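13 shares | 9 comments

3.2 Remembering the colour of a room

The second part of the study asked how well people recall the colours of rooms they use every day. We wrote to 400 households in Stisine and Mirnness, and 300 sent back a usable form. Each household was asked to pick one room, leave it, and choose the nearest match for its main wall colour from the Cheng chart. They then went back in with the chart and chose again. The gap between the two choices, counted in steps on the chart, is what we call the recall error.

Most earlier work on colour memory has used painted cards seen against a plain grey ground. A room is harder. Its walls are broken up by tile joints, trim and patterned paper, and one material can give several colours at once, depending on whether light falls on it or comes through it (Figure 2). People still give a room a single colour name — "the yellow kitchen", "the green bathroom" — and we wanted to know which of the colours present that name stands for.

Figure 2. Colour across a surface. (a) Orange sheet, paler along its right edge. (b) Pale grey-white tiles with grout lines of uneven darkness. (c) Dark teal wallpaper with gold ovals and white line drawings, beside a white tiled floor. (d) Translucent yellow sheet, deeper in the fold and near white where it is brightest.

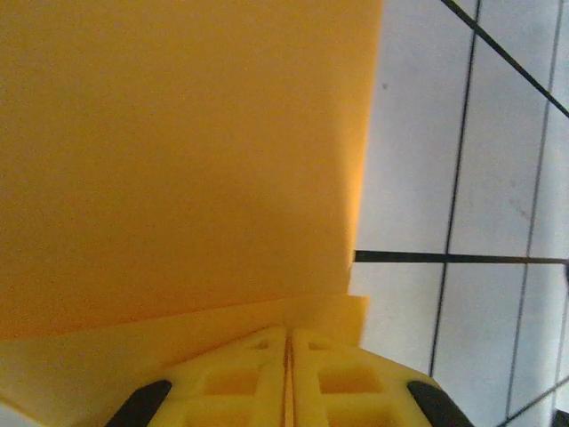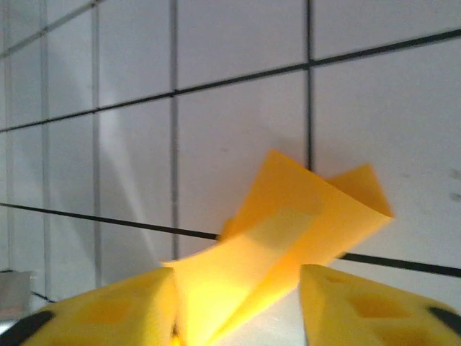
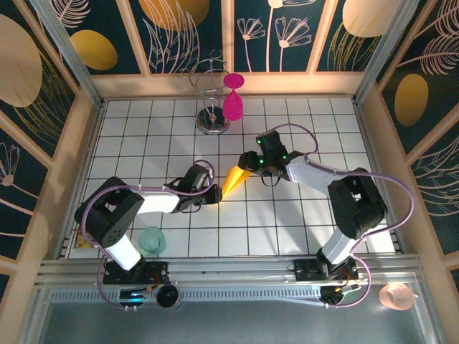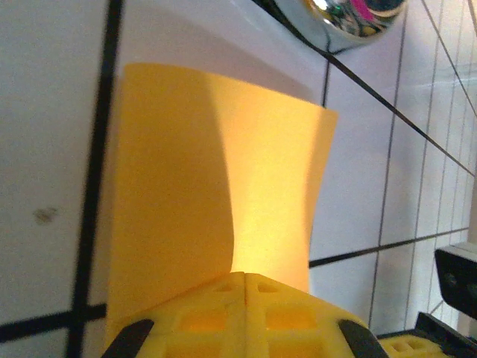 Last updated: 1 February 2024

Recall error was smallest for plain painted walls and largest for patterned paper. With patterned paper, people tended to name the background colour and to remember it as lighter than they later judged it to be. Tiled rooms fell between the two. Several households with white tiles chose a grey from memory and went back to white once they were in the room. We think the joints are remembered as part of the wall, although the form did not ask about joints and we can't test this directly.

Yellow and orange rooms were a special case. The first choice was nearly always stronger than the second, and this held in both towns. The effect was weaker in forms filled in after dark, when the room was lit by lamps. Blues and greens showed no such shift.

Thirteen households had repainted since the previous December. Their errors were no smaller than those of the other households, which we had not expected. We left them in the main results — taking them out changes none of the findings above.

The Uneck forms, which used an older printing of the chart with nine fewer colours, are dealt with separately in Section 3.4. They can't be set side by side with the forms from Stisine and Mirnness, as the steps on the older chart are wider in the yellows.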